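Diary > Workshop > Bench notes

Search this diary Enter keywords Go

September 2019

Spent the evening on the small shape set, the Skanditz one that has been sitting in its box since May. Tipped everything out and sorted by outline. There should be 15 pieces and I have 13. Missing are a circle and one of the crescents. Wrote to Zudeo to ask whether they sell singles; the Riquelme catalog lists replacement packs only, and those come in a slightly different thickness.

Measured the stars first. Nominal width on the leaflet is 8 mm across the inner corners. Mine run a little over on the molded side and a little under on the other, so there is draft in the part. Flat faces are fine. A star is the awkward one to hold in any case: the points take the load unless the grip lands in the notches, and then it wants to rotate.
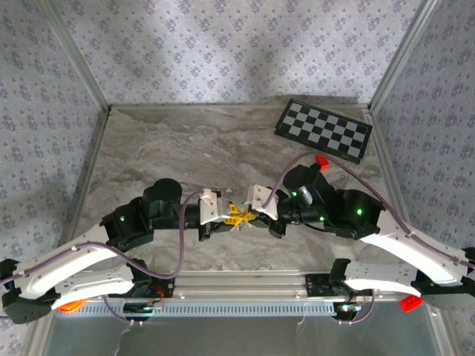
Yellow star, held from both sides.

Made a table in the notebook with one row per shape: width, thickness, best gripping faces, remarks. The square and the hexagon need no remarks. The star got three lines and a sketch. Yellow is also the easiest color to find against a gray floor, so I will keep using it as the reference piece and leave the dark blue ones for later.

Cleaned the pieces in warm water with a drop of dish soap, rinsed, dried on a lint-free cloth. Two had a film on them, probably from the bag. Repacked in the Drullell tray, seven compartments, one outline each, lid label rewritten in pencil. The old label had the crescent and the half-moon as separate entries and they are the same part.

To do: recheck star thickness with the better calipers. Replace caliper battery. Look under the bench for the circle.

Comments (3)

mortise_and_tin: Check the vacuum bag before you order. I lost a hexagon that way.

pl_kettering: Is the draft the same on the red ones? Mine are almost flat on both faces.

oldgauge: The thicker replacements will fit the Drullell tray if you take the foam out.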